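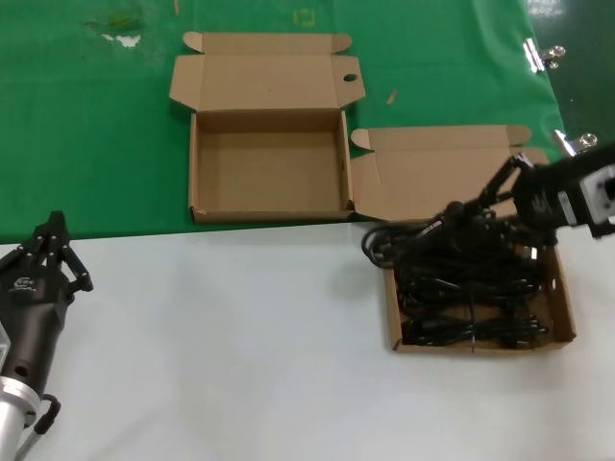

An open cardboard box on the bench, with the green cloth clipped down at the edge.

Setting up your first Uvov cellular sensor node

If you have ever wanted a little sensor that phones home from the far end of a field, where the Wi-Fi gave up long ago, you are going to enjoy this one. Narrowband IoT is a slow, thrifty kind of cellular connection, and the Uvov board makes it pretty painless to try. I put it off for ages because I thought it would be all antennas and arithmetic (there is a bit of both, but only a bit!), and my first node was sending readings before supper.

What you need

A Uvov board with its antenna
A SIM card with an NB-IoT data plan
A USB cable that carries data as well as power
The Drotmont terminal program on your computer

Step 1: Attach the antenna

Do this before you plug anything in. The connector is tiny and wants to go on dead straight, so line it up by eye, press gently with your thumb, and wait for the click. Kumudini Khan, who taught me most of what I know about radio boards, has me tape the antenna lead down right away, and I've never lost a connector since.

Step 2: Put in the SIM

The notched corner faces the USB port. If your SIM came with a PIN, turn the PIN off in a phone first. You can send the PIN from the board, but then you have to do it every time it restarts, and you will forget.

Step 3: Say hello to the modem

Plug in the cable, open Drotmont, pick the new port, and type:

AT

You should get OK back. If you get nothing, try another cable before you try anything else - I once lost a whole evening to one that only did charging. Next, type:

AT+CPIN?

The answer you're hoping for is READY.

Step 4: Join the network

Type AT+CFUN=1 to wake up the radio, then go and make yourself a cup of tea. The first search can take more than 12 minutes, and poking at it only starts the whole thing over. When you come back, type:

AT+CEREG?

Look at the second number in the reply. A 1 means you're on your home network and a 5 means you're roaming, and either one is fine. If it's a 2, the modem is still looking, so give it a while longer or move the board nearer a window.

Step 5: Send a reading

Open the sketch called first_reading, change the server address to your own, and upload it. I send one reading every 35 minutes, plenty for soil temperature and very kind to the battery. Keep the message short, too. A number and a battery level will do nicely.

Once the reading shows up on your server, unplug the USB cable, switch over to the battery, and check that the next one arrives as well. Then you can box the whole thing up and carry it outside.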